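La commune de Novmont renouvelle 3041 mètres de conduites d'eau potable

Le remplacement du réseau de distribution du secteur bas de Novmont entrera dans sa phase de terrassement après validation du dossier technique par le conseil communal. Le linéaire concerné atteint 3041 mètres, répartis entre la rue du Lavoir, la montée des Carrières et le chemin qui dessert le hameau de Gakent. Les conduites en place sont en fonte grise, posées pour la plupart avant 1960, avec des joints au plomb dont l'étanchéité s'est dégradée sur les tronçons soumis au trafic lourd.

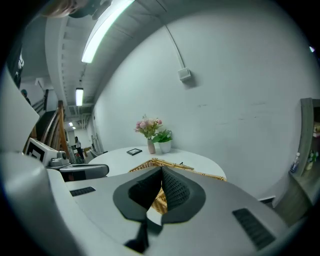
Service Eau et Assainissement – Cellule Réseaux

Le diagnostic a été mené en juin par le bureau d'études Vasylenko. Il s'appuie sur une sectorisation temporaire du réseau, des relevés de débit nocturne et une campagne de corrélation acoustique. Les pertes se concentrent sur deux tronçons : la partie haute de la montée des Carrières, où la conduite passe sous la chaussée à faible profondeur, et la traversée du ruisseau, dont le fourreau d'origine ne peut plus être inspecté. Le débit minimal de nuit y reste supérieur à ce que justifient les usages domestiques et l'arrosage.

La fonte grise sera remplacée par de la fonte ductile à revêtement intérieur en mortier de ciment. Pour les branchements, le cahier des charges retient le polyéthylène haute densité. Les 501 branchements du périmètre seront repris jusqu'au compteur, y compris ceux qui ont déjà fait l'objet d'une réparation ponctuelle. Les branchements encore en plomb, situés presque tous rue du Lavoir, seront traités en premier.

« Le tracé existant est conservé sur la plus grande partie du parcours. Seule la traversée du ruisseau est déplacée vers l'aval, en encorbellement sur le pont, ce qui permet un contrôle visuel annuel », précise Berwyn Parri, ingénieur chargé de l'opération. Le calorifugeage de cette section figure au marché de base.
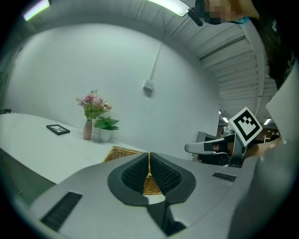
La pression de service posait une difficulté distincte. Le secteur bas est alimenté gravitairement depuis le réservoir de Skistosthorpe, d'une capacité de 700 mètres cubes, et la différence d'altitude entraîne des pressions statiques élevées aux points bas. Deux stabilisateurs aval seront installés en chambre enterrée, l'un à l'entrée de la rue du Lavoir, l'autre au départ de l'antenne de Gakent. Chaque chambre recevra également un débitmètre électromagnétique raccordé à la télégestion. Les vannes de sectionnement seront portées à un espacement plus régulier, afin de limiter le nombre d'abonnés privés d'eau lors d'une intervention.

Le réseau dessert environ 2000 habitants. L'alimentation sera maintenue pendant les travaux par une conduite provisoire aérienne, désinfectée puis analysée avant mise en service. Des coupures de courte durée resteront nécessaires au moment des basculements ; elles seront annoncées par avis déposé en boîte aux lettres. Les abonnés équipés d'un surpresseur ou d'un adoucisseur sont invités à isoler l'appareil avant la coupure, puis à purger au robinet le plus proche du compteur après la remise en eau.

La circulation sera alternée sur la montée des Carrières et interdite rue du Lavoir, sauf riverains et secours, pendant l'ouverture des tranchées. Le remblaiement se fera par couches compactées, avec contrôle au pénétromètre dynamique. La réfection définitive des enrobés est différée pour laisser au remblai le temps de se stabiliser ; un revêtement provisoire sera entretenu dans l'intervalle.

Volodymyr Dovhaniuk, responsable de l'exploitation, indique que les plans de récolement seront intégrés au système d'information géographique à mesure de l'avancement. Les anciennes conduites abandonnées en terre seront obturées aux extrémités et reportées sur les plans. Le dossier technique est consultable en mairie, au guichet de l'urbanisme, aux heures d'ouverture habituelles.
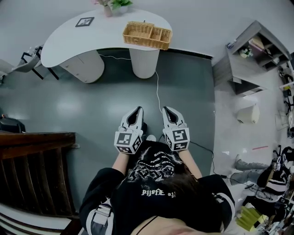 Un sweat-shirt noir à motif blanc et une pince blanche dans chaque main.

Rubrique : Travaux et cadre de vie

À lire également
Relève des compteurs : calendrier du secteur haut
Qualité de l'eau distribuée : résultats des derniers prélèvements
Nettoyage annuel du réservoir de Skistosthorpe
Chemin de Gakent : reprise des accotements
Assainissement non collectif : modalités de contrôle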